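Topic: Desk drawer overhaul - clear dividers or no dividers?

subin_byun
I cleared my craft table down to the bare top this morning, and my goodness, it felt wonderful. Now I can't decide what deserves a spot.

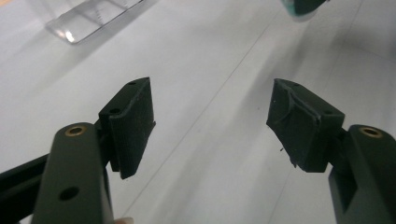 My rule so far is that anything I haven't touched since March goes in the giveaway bag, although I keep fishing things back out!

kilside_sani
Oh, skip the clear boxes, friend. I had one and you see every bit of mess.

subin_byun
I do hear you, Suleiman, but seeing it is how I remember I own it. 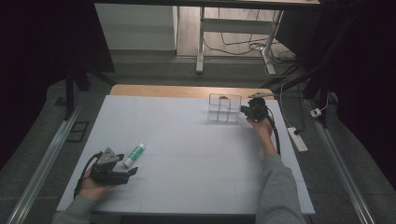

Small stuff is my downfall, always has been. Six square compartments in clear acrylic suit me fine, and a little tube with a white cap can stand up in one if it fits.

kilside_sani
Fair enough - I still like a lid.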